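Bench safety checklist, shared workshop build
Two-arm table setter, Otska wrist unit on the Holtell base

1. Power and stop
Emergency stop reachable from both sides of the table: OK
Supply fused, cover fitted: OK
Comment: stop button label is peeling. Replace.

2. Grip force
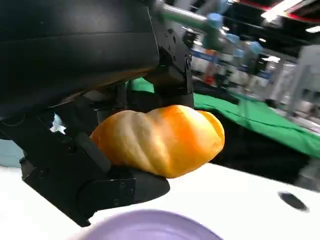
Force limit is set to 50 percent in the config file and stays there for food items. A twisted roll held between bracket and fingertip should keep its shape, and if the ridges flatten the limit is too high. Check again after any firmware change.
Limit saved after restart: OK

3. Fasteners and pinch points
Check by hand with the power off — never by jogging the arm.
Finger plate bolts tight: OK
Pins in lower linkage seated: OK, one replaced in November
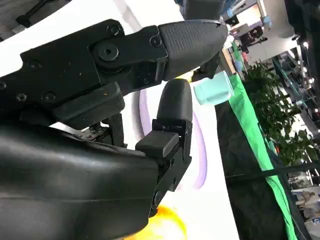
Inspected by Ingeborg Gasser | 26 March 2020

Keep cables clear of the gap beside the circuit board. The cover for that gap is on order from Dralton. Until it is fitted, no fingers near the linkage with power on.
Cable clearance: OK
Cover: OPEN

4. Speed and people
Speed cap for shared hours: 5 on the pendant scale
Floor tape down on all sides: NOT OK, worn near the door
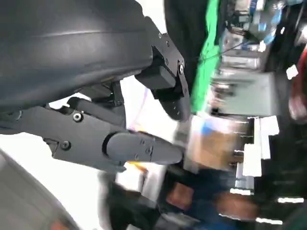 Emil Aebischer asks that the cap go into the startup script, as he found it reset to 51 after the last update and only noticed when the arm swung. Agreed. Script to be changed before the next session.

5. Table
Surface wiped, no crumbs near the holes: check before each run
Mug plastic, no glass: OK
Hands open and at the near edge before anyone resets the buns: OK 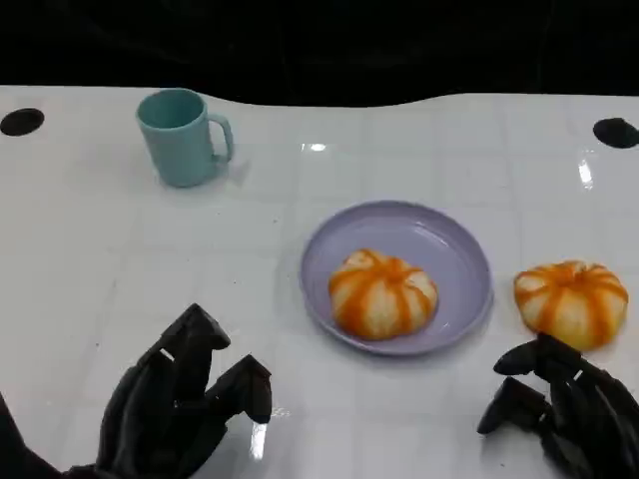

6. Shutdown
Arms parked, then power off at the wall
Cycle counter written in the log: 2,096
Hosseinzadeh charger unplugged: OK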